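**Gripper keeps pushing our hat off the stand, help!**

*wollar_bots*

Hi all! Our club at Pusden is doing the "hang up the hat" task for the Cultberg student meet in May, and I love this challenge so much. We come in low, under the brim, but lifting tips the hat over. 4 good tries out of 50 so far (progress!).
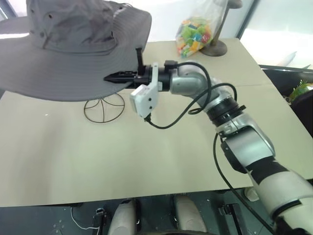 *Gripper under the brim, bucket hat on the wire stand*

Should we pinch the brim or scoop it?

**ramasamy_lab**

Pinch! Floppy brims fold if you scoop. Open the jaws, go in level, close on the edge, then lift 5 cm straight up before moving sideways. Check that nothing on top of the gripper bumps the brim first. We got 8 in a row that way, so fun to watch!

**gearsandglue**

try a stiffer hat maybe? if the rules let you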